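3. Clearing the Table: What the Tray Means

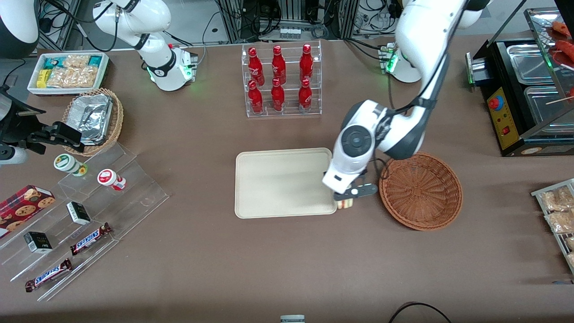

Figure 3. A tabletop with a large beige tray in the center and food and drink items around it.

The literature on hospitality has a great deal to say about arrivals. There are monographs on the greeting at the door, on the order in which guests are seated, and on who may lift a fork first. The end of the meal has fared less well. Most accounts stop when the last dish is eaten, as if the plates then walked to the kitchen. In this section we take up the period between the last bite and the bare table, which we call the clearing interval, and the object that tends to preside over it, the tray.

We use "tray" in the plain household sense: a flat carrier with a raised edge, large enough for several items and small enough for one person to carry (Figure 3). Tóth's earlier typology separates serving trays, which travel toward the guest, from clearing trays, which travel away. The distinction is tidy on paper. In the households we studied the same tray usually did both jobs, and in one Bevik kitchen it also held the mail, a bicycle lock, and a bowl of keys that fitted nothing in the house.

3.1 Material

The argument rests on 30 household interviews carried out in the two districts of Bevik and Dudik, along with meal diaries kept by the same households through March. Participants were asked to record when a meal ended, who began to clear, and what was said at the time. The diaries came to 700 entries after we set aside those that recorded only the menu. One participant gave us eleven pages on a soup and not a word on who washed the pot. We have kept the soup for a later paper.

Interviews were held at the table where the household normally ate. This was done on methodological grounds, although it must be admitted that the first author gained some weight. Anežka Tóth conducted the Dudik interviews alone, because the Dudik households had made it clear that two researchers would mean a proper lunch and one would mean only cake.

3.2 The first plate

In nearly every interview the hard part of clearing was the beginning. Once a single plate had been lifted, the rest followed without much talk. Before that, the table could sit for a long time in a state that one host called "finished but not over." Guests do not like to reach for their own plates in case this looks like boredom. Hosts do not like to reach for them in case it looks like a hint. The result is a polite standoff conducted over cold potatoes.

The tray changes the terms. A host who picks up one plate is making a remark about that plate and, by extension, about the person who ate from it. A host who puts a tray on the table has made a remark about the table in general. Several participants described bringing out the tray well before they meant to use it, and then sitting down again. We call this the standing notice. It was well understood by guests in both districts and was never once mentioned aloud in the diaries, except by a boy in Dudik who wrote, "Grandma got the tray so Uncle went home."

Placement matters too. A tray set down at the host's elbow was read as belonging to the host, and guests left it alone. A tray in the middle of the table was treated as common ground. People added a cup or a crust in passing, often while talking about something else, and the host was spared from having to ask. Two households told us they had moved the tray to the middle on purpose after years of clearing alone. In one of them it had worked. In the other, the family now piled things on the tray and left the tray where it was.

3.3 Offers of help

The diaries contain many offers of help and a smaller number of instances of help. The usual form is three rounds. The guest offers and is refused, offers again and is refused with more feeling, then stands up holding a glass. At this point the host gives in or takes the glass. Bevik hosts took the glass more often. Dudik hosts tended to give in, and later complained to us about where the guest had put things.

Teoh's account of kitchen access treats the doorway between dining room and kitchen as the true boundary of the home, more private than the front door. Our interviews support this up to a point. A guest carrying a tray was waved through the doorway with little fuss, while a guest with empty hands was asked what they needed. The tray seems to serve as a kind of pass. We have no entries in which a guest was turned back while carrying one, though in one case the guest was told, rather sharply, to mind the dog.

3.4 A note on heirlooms and substitutes

Older participants often had a named tray. The Rustosine pattern, a local pressed metal type with a rolled rim, came up in both districts and was spoken of with more warmth than most relatives. Few of these were still in daily use. They hung on walls or stood behind the bread bin, and the work was done by something lighter bought after 2000. When we asked what would have to happen for the good tray to come down, we were told a wedding, a funeral, or a visit from a sister in Canada.

Households with no tray at all used baking sheets, the lid of a large storage box, or their forearms. The forearm households cleared fastest and broke the most. They also reported the shortest standoffs, which suggests that the standing notice depends on having a thing that can be left lying around. It is hard to leave one's forearms on the table as a signal, though one father of four in Bevik came close.

Section 4 turns to the washing up, where the diaries become much shorter and the handwriting gets worse.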